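Chapter 9
Matching Supplier Invoices to Purchase Orders

Learning objectives

After working through this chapter you should be able to:
explain the difference between two-way and three-way matching;
set quantity and price tolerances for a supplier group;
read a match exception and decide who has to act on it;
describe what happens to the accrual account when a match is reversed.

9.1 Introduction

The previous chapter dealt with purchase orders up to the moment they are sent to the supplier. At that point the order is a commitment only. It appears in the commitments report, but no ledger account has moved. The ledger first moves when goods are received, and again when the supplier's invoice is posted. Invoice matching is the step that ties these two postings to the original order.

In a small firm the matching is often done by eye. A clerk takes the invoice, finds the order and the delivery note, compares the figures and initials the invoice. Accounting software does the same work line by line and keeps a record of the result. The software does not know whether a delivery was satisfactory. It knows only what has been entered on the order, the goods received note and the invoice, and it compares those three records.

The worked examples use Udix, the purchasing and ledger package introduced in Chapter 2. Menu names in other packages differ, but the records and the order of the steps are much the same.

9.2 Two-way and three-way matching

In two-way matching the invoice is compared with the purchase order. The check covers the supplier, the item or service code, the unit price and the quantity ordered. It is normally used for services, subscriptions and rent, where there is no physical delivery to record.

In three-way matching the quantity on the invoice is also compared with the quantity received. Price is still checked against the order – the goods received note carries no price in most systems. Three-way matching is the usual setting for stock items and for equipment.

The match type can be set in three places in Udix: on the supplier, on the item and on the order line. Where the settings differ, the order line takes priority over the item, and the item takes priority over the supplier. Students often assume that the supplier setting overrides the others. It is only a default, used when the other two fields are blank.

9.3 The postings

Consider an order placed by the Brirkville branch of Lungu, a wholesaler of workshop parts. The order is for 510 units of a single stock item at an agreed price of 4.00 per unit. All 510 units are received in October and the goods received note is posted on arrival. The invoice follows two weeks later.

When the goods received note is posted, the system makes this entry:

Debit Stock 2,040.00
Credit Goods received not invoiced 2,040.00

When the invoice is matched and posted, it makes a second entry (sales tax is left out here and is covered in Chapter 11):

Debit Goods received not invoiced 2,040.00
Credit Trade creditors 2,040.00

The account called "Goods received not invoiced" is a clearing account. Some packages call it the receipts accrual. Once every receipt has been invoiced its balance should be nil. A balance that stays on the account after the invoice has been posted means that the value received and the value invoiced were not the same, or that the invoice was posted straight to an expense account without being matched at all.

9.4 Tolerances

Few invoices agree with their orders to the last penny. Prices are rounded, carriage is added, and part deliveries are billed together. If every difference stopped the invoice, the payments run would be held up by trivial amounts. A tolerance is the largest difference the system will accept without asking for approval.

A tolerance can be given as a percentage, as a fixed amount, or as both. If both are given, Udix applies whichever gives the smaller figure. Suppose that the price tolerance is 2 per cent with a ceiling of 10.00 per line. On a line worth 316.00, 2 per cent is 6.32, so a difference of up to 6.32 passes. On a line worth 652.00, 2 per cent is 13.04, which exceeds the ceiling, and the limit is therefore 10.00.

Quantity tolerances need more care. A positive quantity tolerance allows the firm to pay for goods that it has no record of receiving. Many firms set it to zero for stock items and leave a small allowance for materials sold by weight or length.

Tolerances are held by supplier group. In the sample company supplied with this book, suppliers are divided into Stock, Services, and Plant and Equipment. The Plant and Equipment group has a price tolerance of zero, as each line is reviewed before it is added to the asset register.
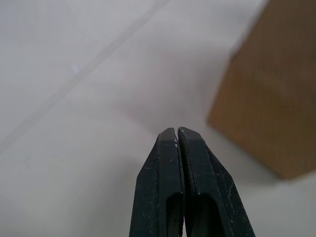
Figure 9.1 Gripper with two black fingers, shown closed.

9.5 Match exceptions

An invoice line that falls outside tolerance is given the status Exception. The invoice can be saved but not released for payment. The exception screen shows the order, receipt and invoice figures side by side, with a reason code:

P1 Invoice price above order price
P2 Invoice price below order price
Q1 Invoice quantity above received quantity
Q2 No receipt found
S1 Supplier on invoice differs from supplier on order

Codes P1 and P2 go to the buyer who raised the order. Codes Q1 and Q2 go to the stores or to the department that asked for the goods. Code S1 goes to the purchase ledger supervisor and should never be cleared by changing the supplier on the order.

A Q2 exception is commonly a matter of timing. The goods may be on the premises with the receipt not yet entered. The correct action is to post the goods received note and run the match again. Changing the line to two-way matching will also clear the exception, but it leaves the firm with a liability and no evidence of delivery. Auditors look for this, and Udix lists all such changes in the Match Type Audit report.

9.6 Reversing a match

A match may be reversed until the invoice has been included in a payments run. Reversal restores the credit on the clearing account and returns the invoice to the status Unmatched. The goods received note is not affected. If the goods themselves are to be sent back, a return must be entered separately – reversing the match does not reduce stock.

After payment the match is locked. Any correction is then made by a supplier credit note, matched to the same order line.

9.7 Activity

Open the sample company and select the Brurnberg branch. Set the reporting period to October.

1. Run the Goods Received Not Invoiced report and note the closing balance.
2. Find the order lines with a receipt but no invoice. Check that their total agrees with the balance.
3. Open the Exceptions screen. For each line, write down the reason code and the person or department who should deal with it.
4. Change the price tolerance for the Stock group from 2 per cent to 1 per cent and run the match again. List the lines whose status has changed.
5. Restore the original tolerance before closing the company, as the Chapter 10 activities depend on it.

Section 9.8 takes up part deliveries, where one order line is met by several receipts and the system must decide which of them an invoice refers to.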